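House Rules for Grippers, Robot Arms and Other Helpful Things

Filed under: Bedrooms and Linens. Last tidied in July.

Readers keep writing in to ask which gripper to buy. I have no idea which gripper to buy. I do have opinions on what it may touch once it's in the house, and most of them were paid for in pillowcases.

Know your squeeze. Hard plastic fingers close until something tells them to stop, and a down pillow doesn't tell anybody anything. Set the grip on the lowest notch, try it on a rolled sock, and go up one notch at a time. If you have the Povex kind with the dial, the dial starts at 12. Start it lower.

Check the screws. Run a thumb over every screw head before you go near a knit. If your thumb catches, so will the blanket. A dab of clear nail polish over a rough head will hold for months. A Treloar catalog will sell you a small pot of something else for the same job, at a price that suggests it was blessed.

One soft thing at a time. Pick up the duster, put down the duster, then think about the throw. Two fluffy items in one grip come out as a single fluffy item, and you'll be there with the nail scissors until supper.

Lift, then move. Dragging saves a second and costs you a pulled loop. Go straight up until the thing is clear of the bedding, then sideways. I wrote this on a card and taped it to the closet door, where it has been ignored by everyone in the family including me.

Keep straps and fringe out of reach. Towels with hanging loops, robes with belts, anything with a raggedy edge. Fold the loop under or move the whole towel to a chair. An arm on a timer doesn't know the difference between a towel and the thing attached to the towel. 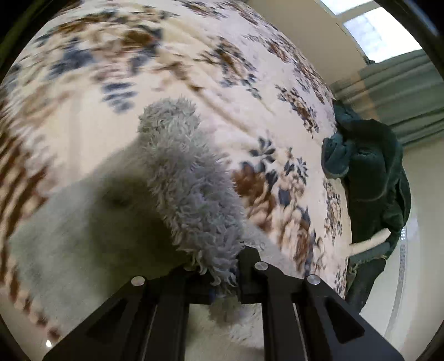 Go slow over anything plush. The Larnia leaflet gives a top speed of 155, without saying 155 of what, so I treat it as a warning. Half of whatever feels sensible is about right for a made bed.

Hair and lint. Wipe the fingers down after every room. Anything with cut-outs in it collects fuzz the way a dryer vent does, and you'll find last week's bath mat on this week's sheets. An old toothbrush gets into the corners.

Off means unplugged. For anything with a motor, pull the plug or take the battery out before you pick threads out of the joints. The button only means it's resting.

Write it down. I keep a notebook by the linen shelf: what was gripped, which notch, what got snagged. I'm up to entry 236, and nearly 100 of them say "chenille, never again." The Gestirley app will keep the same list for you if you'd like to be reminded of the chenille at six in the morning.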